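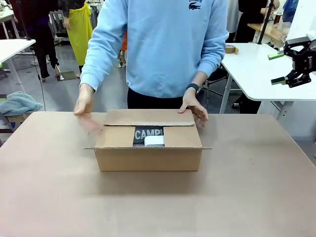

Cardboard box on a tabletop, hands at either side.

List home | Threads | Previous | Next | Search | Subscribe

Subject: Re: Dimensional weight on the Perthorpe lane

On the November invoice question, I went through our own statements before answering, and I think the earlier message mixes two separate charges. I have left it quoted so the replies stay in order.

> We ship flat-pack shelving out of Perthorpe through Flinby. Since
> the new rate card, a carton that used to bill at actual weight now
> bills at something much higher, and there is a second line marked
> "adj" that nobody at the counter could explain. Scale weight has
> not changed. Carton has not changed. Is this a surcharge we can
> dispute, or is everyone paying it? Also, does it help to switch to
> a heavier board so the carton keeps its shape?

The first line is dimensional weight. Flinby multiplies length by width by height, divides by a fixed number, and bills whichever is greater, that result or the scale weight. The divisor is printed on the second page of the rate card, under the zone table. It is easy to miss. If your contract predates the current card, check which divisor was written into it. Ours was, and the billing system had ignored it.

Work one carton by hand before you call. In cubic inches, with each side rounded up to the next whole inch:

 Volume of our shelf carton: 2,180
 Volume of our long carton: 3,000
 Contract divisor: 100
 Billable pounds: 21.8 and 30

Flinby then rounds up to the next pound, so the shelf carton bills at 22. The divisor of 100 is particular to our contract and is a poor one. Do not quote it to your rep as a target.

The "adj" line is separate. It appears when the declared dimensions and the dimensions measured at the hub disagree. The hub measures the outermost points, so a bulged top panel or a flap that stands up counts as height. A carton declared from the manufacturer's inside dimensions will nearly always come out larger at the hub. Declare outside dimensions, taken after the carton is packed and taped.

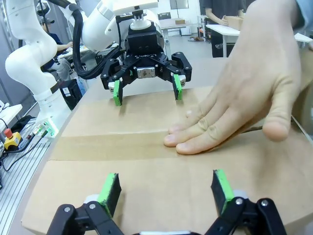

For flat cartons the error matters more than people expect. A carton 2 inches deep that measures 3 at the hub has gained half again in billable volume, while the same inch on a tall carton is lost in the rounding. We now measure depth at the middle of the top panel as well as at the corners and declare the larger figure. The adjustments on our account dropped to almost none after that change, and the base charge went up slightly.

On heavier board: I would not start there. We tried the double-wall version from Soriano. It held its shape, but the wall thickness added to the outside dimensions on every side, and for a shallow carton that cost more than the bulge did. Filling the void properly in the single-wall carton did more. If the contents can shift, the top panel will lift whatever board you use.

Disputes go through the Oveo portal, under Billing, then Audit Request. Attach the packing record and a photo with a tape measure across the carton, one per dimension. Requests without photos are closed automatically. File per tracking number, as the portal accepts a batch upload but only reads the first row. That was still true when I last used it.

I would dispute the divisor if it differs from your contract, and leave the adjustments alone unless your declared figures were outside dimensions.

One thing I could not determine is whether the hub applies the rounding before or after the adjustment is computed. Our statements are consistent with either. If someone has a carton that lands close to a whole inch on all sides, I would like to see both lines from the invoice.

Contact list owner | Copyright remains with individual posters | Back to top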